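4.2 Audit units and procurement records

The Vondale regional government set up its audit unit by executive order, with members drawn from finance, works and health. Kubiak was appointed secretary in May. The unit was asked to review 658 contracts signed under the previous administration, of which 33 were referred back to the issuing ministry.
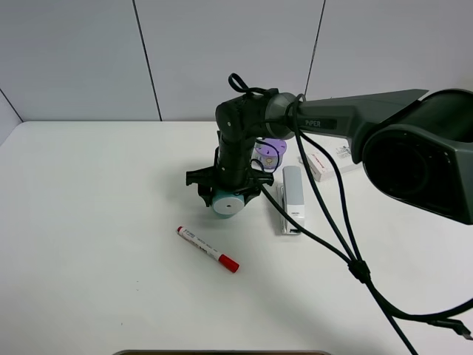
Figure 3. PiPER arm holding a teal and white cylindrical object above a white table.

Referral rates differed widely between districts. Mestunow sent back 16 contracts, the most of any district, while Zacharias sent back none.

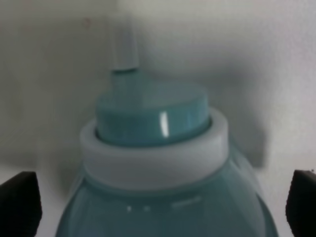 Most referrals concerned item descriptions too vague to check against delivery. Under the Gemura purchasing rules, a supply line may read only "bottle, plastic", and an auditor cannot then tell what was ordered. An entry such as "bottle, translucent teal plastic, white collar ring at neck" could be compared with the goods in store. The unit recommended fuller wording for all supply lines, but the order gave it no power to enforce this.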